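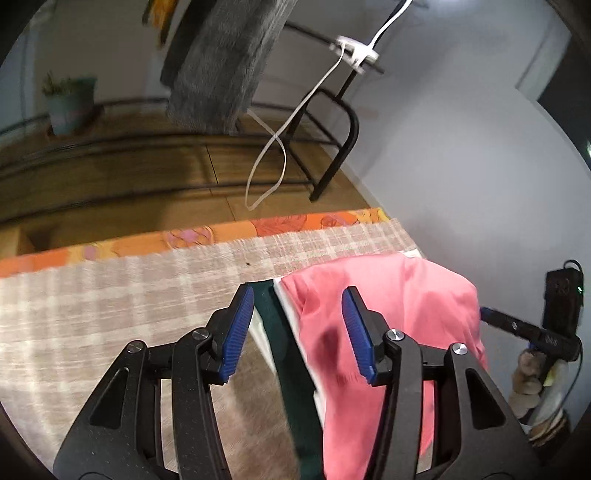
About Trusow

Hello from Fenencombe! We're a small language school teaching Spanish and Portuguese to grown-ups, and we love it. Fidel Núñez started us off with one evening class and a box of second-hand novels – we now run 11 groups a week, from first-day beginners to people reading poetry for fun.

Classes stay small and there's plenty of talking (and a fair bit of laughing). Our lending library has 751 books, all catalogued. Every December we cook together and practise our favourite songs.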